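Chapter 4
Planning the Equipment Budget

The price on the quote is seldom the price of the project. When Ilari Heiskanen drew up the first equipment plan for Ketoda, a small packing firm, he listed two grippers and left the rest of the page blank. By May the list had grown to 54 lines. Most of the added lines were cheap: finger pads, spare screws, cables, a case to carry the tools in. Together they came to $2353, and none of it had been approved.

This chapter covers how to write a list like that before the order goes out. We start with the objects to be handled, move on to the tool that will hold them, and leave the arm and its controller for Chapter 5. Buyers often work the other way around and end up with an arm they like and a gripper that cannot pick up half the stock.

4.1 Start with the objects

Write down everything the tool will have to grasp. Note whether each item is soft or hard, and give its width at the narrowest point. The Prerna worksheet at the end of the chapter has a column for each. Quotes from suppliers such as Partanen and Joleck can then be compared against the same list. Soft goods and small hard goods need separate rows, even when they go into the same box.
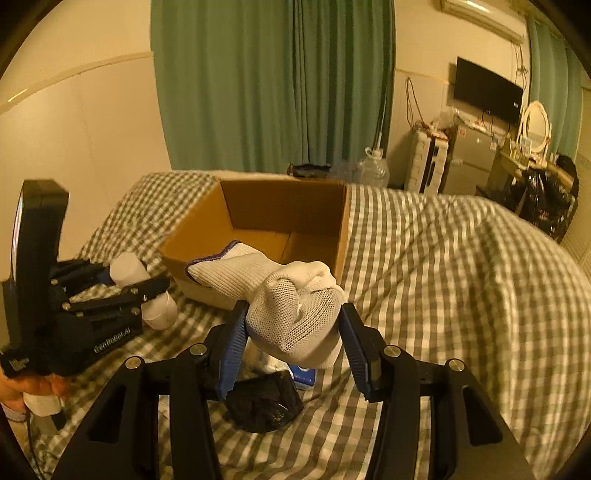
Finger grippers, small household goods and an open cardboard box.
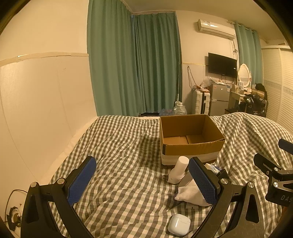

When should spare finger pads be ordered?

Order them with the gripper, on the same purchase order. Pads wear faster than any other part of the tool, and a separate order later means a second shipping charge and idle time while you wait.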